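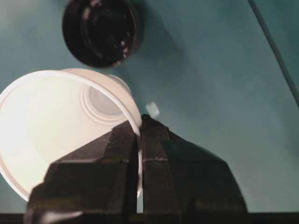 Workshop notebook, Dorwood Paper and Bindery Workshop
November, morning session and continuation after lunch
5 min read

Paste trials for the Cullinane ledgers

Work resumed at 9:15 a.m. on the wheat starch paste for the Cullinane ledgers. The previous entry ended with the second batch still warm and unstrained, and it should be read together with this one. The batch was strained the same afternoon and left covered overnight in the cold cupboard. No skin had formed by morning. The smell was neutral.

The purpose of the trial remains as stated at the front of this section: to settle on one paste, at two working consistencies, for guarding the folds and relining the spines of the ledgers before they are returned to the reading room. Ledger 37 is being used as the test volume. Its boards are already off and its text block is in better order than most, apart from the first gathering, which has a long tear running down from the head and an old repair in a brown gummed tape. The tape has not been touched in this session.

Batch A (Prerneo starch, soaked overnight, cooked in the double boiler)

The starch was poured off and the settled portion taken up with fresh deionized water. Cooking was begun on low heat with constant stirring by hand. The mixture turned translucent later than expected and then thickened all at once, as it did last time. Heat was reduced at that point and stirring continued until the paste fell from the spoon in a sheet. Finished paste was passed through the horsehair strainer three times. The third pass made no visible difference and may be dropped from the written procedure.

Strength was judged good at full thickness. When let down for use on tissue, the paste spread evenly from the brush with no grain. A strip of medium-weight kozo tissue was applied to offcuts of ledger paper and dried under blotter and light weight. After drying, the strip could not be lifted with the bone folder without taking fibers with it. On rewetting with a barely damp swab it released cleanly. Both results are what is wanted.

Batch B (same starch, microwave method)

This method is included at the request of the reading room office, which would like small repairs to be done on short notice. Starch and water were mixed cold and heated in short bursts, with stirring between each. The paste was ready in a fraction of the time. It was also lumpy at the edge of the dish, and straining it produced noticeably more waste than Batch A. Once let down, it brushed out acceptably, although one of the test strips dried with a slight cockle along the long side. It is not clear whether the paste or the application was at fault. The strip was put on quickly, and the blotter beneath it had already been used once.

Batch B should be considered suitable for single tears and corner repairs only. It should not be used on spine linings until the cockling has been looked at again.

Remarks from D. Ó Néill

Dymphna Ó Néill reviewed both sets of strips at midday and initialed the backs of the ones to be kept. She prefers Batch A for all structural work. Her comments are recorded below as given, with minor shortening.

"The paste is sound. The brushing out is too heavy. I can feel the edge of the tissue on every strip except the last one, and on a ledger that will be opened flat by readers I do not want to feel it at all. Feather the edges with water before tearing, and do not cut them."

Tissue for the afternoon strips was accordingly water-torn along a ruler. The difference could be felt with the fingertip on the first dry sample. Cut edges are not to be used on text leaves from this point on.

Storage and decanting

Undiluted paste keeps in the cold cupboard in lidded jars, under a thin layer of water that is poured off before use. Paste that has been let down should not go back into the jar under any circumstances. It may be decanted for the bench into small plastic cups, which are to be rinsed, turned over on the rack, and not shared between batches. Brushes used in the thin paste were found standing in the sink at the start of the day, bristles down. Brushes are to be washed in cool water and laid flat.

The label on each jar must give the batch letter, the starch, and the initials of the person who cooked it. Two jars in the cold cupboard carry none of this. Their contents were discarded.

Relative humidity

The gauge by the press read 61 percent when the doors to the loading corridor were open and fell back after they were closed. Drying times noted today should be treated with caution. The Heden press was in use by the map section until mid-afternoon, and the larger samples were dried under boards and cast weights on the side bench instead. Pressure was therefore uneven from one end of the stack to the other. The two samples at the far end should be repeated before any conclusion is drawn from them.

Ledger 113

Ledger 113 was brought up from storage late in the day for comparison. It has the same ruled paper as the test volume but a heavier spine, with an animal glue lining that has gone brittle and is coming away in flakes. A thick poultice of Batch A was laid on a short length of the spine and covered with polyester film. The glue had softened when the film was lifted and was scraped off with a spatula, with no staining seen on the folds. The remainder of the spine was left for a day when it can be completed in one sitting.

The sewing under the lining is intact as far as it could be followed. The thread at the tail kettle stitch is loose. This should be entered on the condition sheet, which had not come up with the volume.

Carried forward

Repeat the Batch B strips with fresh blotter and water-torn tissue.
Repeat the two uneven samples from the side bench.
Reserve the Heden press for a full day.
Request the condition sheet for ledger 113 from storage.
Order starch from Prerneo. The current bag will cover the test volume and little more.
Ask D. Ó Néill whether the brown tape in ledger 37 is to be removed here or sent out.

Bench cleared and cold cupboard locked at 4:50 p.m.

This site uses cookies to remember your reading preferences. Accept | Manage settings

Contact the workshop | © Dorwood Paper and Bindery Workshop | Back to top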